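Vortragsnotizen: Beschriftung und Ordnung im Ersatzteillager (Zoila Grajales, Freitag, 8 Uhr, kleiner Saal)

## Einstieg

- Begrüßen, kurz auf Vilho Nurmi verweisen, der nach mir über die Inventur spricht. Fragen zur Inventur bitte an ihn.
- Ausgangslage in Prastholm: 3.846 Artikel, verteilt auf 7 Räume. Drei verschiedene Nummernsysteme nebeneinander, eines davon noch aus der Zeit vor dem Umzug.
- Fast jede Suche lief über Zbigniew Lis. War er im Urlaub, wurde nachbestellt, obwohl das Teil im Haus lag.
- Frage ins Publikum: Wer hat im letzten Jahr etwas doppelt bestellt? Handzeichen abwarten.

## Plätze benennen, dann Dinge

- Zuerst bekommt der Ort einen Namen, danach der Artikel. In Prastholm haben wir es beim ersten Anlauf umgekehrt gemacht und mussten nahezu 300 Etiketten wieder abziehen.
- Ein Buchstabe pro Tisch oder Regal reicht. Keine Abkürzungen wie „Wkst-li-2“, die liest nach einem halben Jahr kein Mensch mehr richtig.
- Runder Aufkleber, weißer Buchstabe auf Blau. Die Farbe kommt auf Prastholmer Lageretiketten sonst nicht vor.
- Bei Tischen klebt der Buchstabe oben an der Säule, knapp unter der Kante. Auf der Platte wird er zugestellt oder abgewischt.

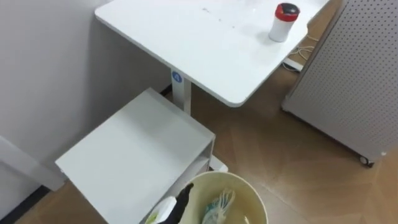 ## Was auf das Artikeletikett gehört

- Platzbuchstabe, laufende Nummer, Bezeichnung in Klartext. Mehr nicht.
- Lieferant und Preis stehen in der Liste. Yhon Apaza wollte den Lieferanten auf dem Etikett haben, wir haben es einen Monat lang probiert und dann wieder gelassen. Nach dem Wechsel von Ballier zu Noonan waren die alten Etiketten falsch.
- Schriftgröße so wählen, dass man sie im Stehen lesen kann. Probedruck aufhängen, zwei Schritte zurückgehen.
- Kurz das Muster aus der Mappe herumgeben. (Mappe nicht vergessen, liegt im Auto.)

## Problemfall Oberflächen

- Glatte, saubere Flächen machen keine Mühe. Vorher mit einem trockenen Tuch abwischen.
- Auf gelochten Flächen hält Papier schlecht, die Klebefläche ist zu klein. Dort den glatten Rand nutzen oder ein Schild anhängen.
- Möbel auf Rollen bekommen keinen Platzbuchstaben. Sie werden wie Artikel geführt, mit eigener Nummer.

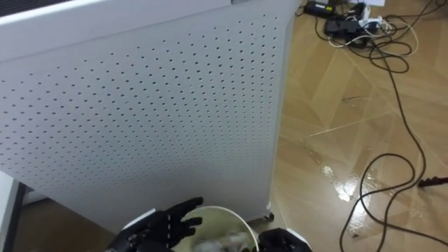 *Gelochte Fläche mit glattem Rand, unten rechts eine Rolle.*

## Pflege

- Wondimu Fikre druckt im Dezember alle beschädigten Etiketten neu. Unter dem Jahr sammelt er nur Zettel.
- Wer einen Artikel umlagert, ändert die Liste am selben Tag. Wir führen sie in Porari, eine Tabelle tut es auch.
- Leere Plätze behalten ihren Buchstaben. Nicht neu vergeben, sonst stimmen alte Entnahmescheine nicht mehr.

## Falls noch Zeit ist

- Strichcodes: haben wir geprüft und zurückgestellt. Zwei der Räume haben keinen Empfang.
- Gefahrstoffe laufen getrennt, dazu sage ich nichts. An die Sicherheitsfachkraft verweisen.
- Etikettenvorlage schicke ich auf Anfrage zu, Adressliste beim Hinausgehen auslegen.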